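FOR IMMEDIATE RELEASE
December 21, 2024

Before you buy another basket: Altbridge tidying service questions the holiday storage sale

ALTBRIDGE — Every December the stores fill up with bins, baskets, trays and dividers, all of them promising a calmer home by New Year's. Batitz, a home tidying service based in Altbridge, would like shoppers to ask a plain question before they get to the till: what is going in it?

The company today released its winter guide to sorting linens and small fabrics, called the Erunon Guide after the street where Batitz opened its first workroom. The guide is free and runs to 17 pages. It does not come with a shopping list, and it does not recommend any brand of container.

"We sell tidying, so we have every reason to tell you that a new basket will change your life," the company said in a statement. "We have not seen it happen. What we see is the same pile of cloths, now in a basket, with a receipt."

What the company found in its own bookings

Batitz went back over 100 home visits it made this year in Altbridge and the nearby Rotich neighbourhood. In 43 of those homes, at least one storage item bought within the previous year was sitting empty when the team arrived. Divided trays and drawer inserts came up most often. The company is careful about how far to take this. These were people who had already asked for help, and Batitz makes no claim that they stand in for everybody else.

It does say the figures make it doubtful about the usual advice, which is to buy the containers first and sort the belongings into them afterward.

The guide is just as cool on the fashion for folding everything into tight, upright packets. Some cloths hold a fold and some slump as soon as you let go of them. A household that has to refold the tea towels every second day will stop doing it, the guide says, and a colour-coded label will not bring anyone back to it.

What the guide suggests instead

1. Empty one drawer or shelf, and leave the rest of the room alone. Whole-room sorting days look good on a calendar and tend to end with piles on the bed.

2. Sort by how often a thing is used. Sorting by colour is pleasant and makes a nice shelf, but it is not much help to a person looking for a dishcloth.

3. Use the baskets already in the house, even if they do not match. A flat-folded cloth can fill most of a basket and still be easy to lift out, while one dropped in any old way will hang over the side. Decide which of the two you can live with. Small square compartments are a poor match for large cloths, and a tray of them takes up the same room on the shelf whether there is anything in it or not.
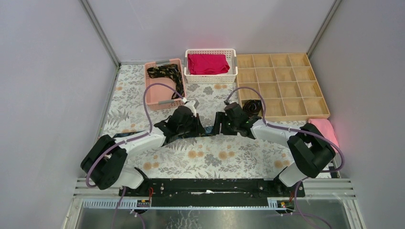
4. Wait three weeks before buying anything. If a pile still has no home at the end of that time, measure it, then measure the shelf, and take both numbers to the store.

5. Return what you do not use. Put the receipt inside the container on the day you bring it home. This is the dullest tip in the guide — it is also the one clients thank us for.

Availability

Printed copies of the Erunon Guide can be picked up at the Batitz workroom in Altbridge during regular hours while they last. A plain text version can be requested by phone or at the front counter. Residents of Rotich can ask for a copy to be left with their next booking.

Batitz will not be running a holiday sale on storage products, as it does not carry any.

About Batitz

Batitz is a home tidying and packing service working in Altbridge and Rotich. It offers single-drawer visits, linen sorting and help with packing for a move.

Media inquiries: Batitz front counter, Altbridge

— 30 —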